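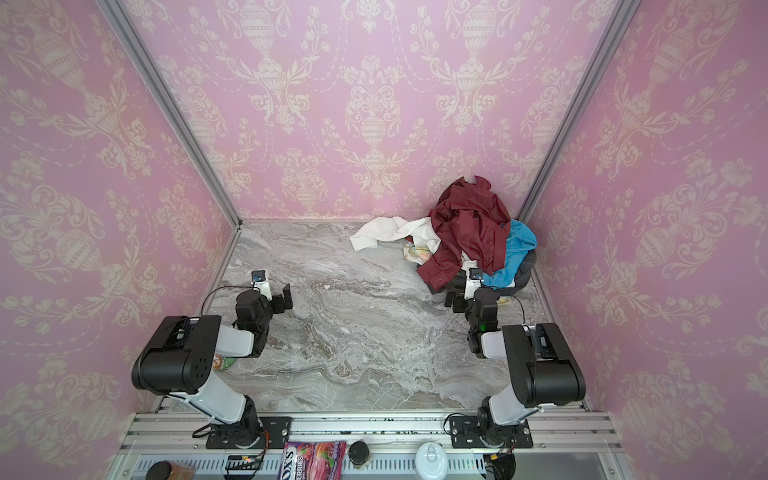

Does a pet hair additive get more hair off clothes than an ordinary wash does?

Going by our loads so far, there is no reason to think so. The dryer is doing most of the work and the additive is getting the credit.

20/06/2026, bench notes, laundry corner

Furkever trial, second round. The first round in February was no use to anyone. I had weighed the hair straight out of the brush and it was full of dander and bits of straw, so the starting weights meant nothing. Those pages stay in the book but please don't quote from them.

Starting charge this time: 1303 mg of clean dog hair per load, combed, washed once in plain soap, dried overnight on the rack and weighed the next morning. Mixed undercoat and guard hair from the same bag, worked into the test shirts by hand with the felt block. Same shirts for every load, Susteo cotton, the heavier weight. Detergent is the plain unscented powder from the big tub.

Load A. Plain wash, warm, normal spin, hung to dry. Left on the shirts: 664 mg. That's a lot of hair, and it agrees with what anybody with a dog would tell you.

Load B. Furkever, used the way the leaflet says. Left on the shirts: 315 mg. Less than half of A, and if I stopped there I could write the ad copy myself.

But look at what the leaflet says. Dose in the drum, warm wash, extra rinse, then tumble dry on medium and clean the filter halfway through. Load A got no extra rinse and no tumbling. So B differs from A in three ways and only one of them comes in a bottle.

Load C. No additive. Ten minutes in the dryer on no heat before washing, filter cleaned, then warm wash, normal spin, tumble dry. Left on the shirts: 86 mg.

I weighed C again after lunch in case the balance had drifted. Same reading.

What I don't trust about my own numbers: one load of each. Picking hair off with tape and tweezers depends on who is picking, and I was more tired by C than I was at A. Long guard hairs come off easily and get found. The short stuff sits down in the weave and I am surely missing a share of it every time. That should hit all loads alike, but "should" is carrying a lot there. Collars and cuffs hold more than the body panels and I didn't record them separately, which was lazy.

Also the shirts. They have been washed over and over by now and the surface is fuzzier than when they were new. Fuzzy cotton grabs hair. If the order had been C, B, A I might be writing the opposite page, though I doubt the fuzz could account for a gap that size.

Nahuel Lucero read this over and objects that C isn't a fair comparison either, because of the dry tumble at the front. He's right. C shows that tumbling first is a good idea. It doesn't show that Furkever is doing nothing. For that we need the leaflet routine with plain water in the dosing cup, and I should have run it before anything else.

The sales sheet talks about "relaxing the fiber" so that hair lets go. No idea what that would mean for cotton. The listed contents look to me like a thin fabric softener with perfume. Softener does cut static, so some effect in the dryer is believable. Whether it beats a cheap softener is a separate matter, and one the sheet keeps away from. Their chart also has no scale on the upright axis. I wrote to ask for the weights behind it and got back the same chart in color.

The Kurcombe washer is leaving a ring of hair behind the door seal. I wiped it out after each load and did not weigh it. From now on it gets weighed. If the hair goes into the seal and comes out on the next load, then whichever load runs second looks worse than it is, and the second load was Furkever's. So that error runs against them, and I want it written down here before someone else finds it.

Ojeda want a yes or no for their shelf card. They can't have one yet. I told them what we have won't support "removes pet hair" and it won't support "doesn't work" either. They weren't pleased.

Next:
Load D, leaflet routine, plain water in the cup.
Load E, leaflet routine, store softener, same dose.
Repeat A and B in swapped order on new shirts.
Empty wash between all loads, seal wiped and the wipings weighed.
Someone other than me does the picking and isn't told which load is which. Nahuel has agreed to D and E.
Cat hair later, if there's any patience left.

For people asking at the door what to do at home: shake it outside, tumble it dry first, clean the filter, then wash. I'd hold off on the bottle until D is done.

Balance needs leveling again, the bubble is off to the left. Tape is nearly out.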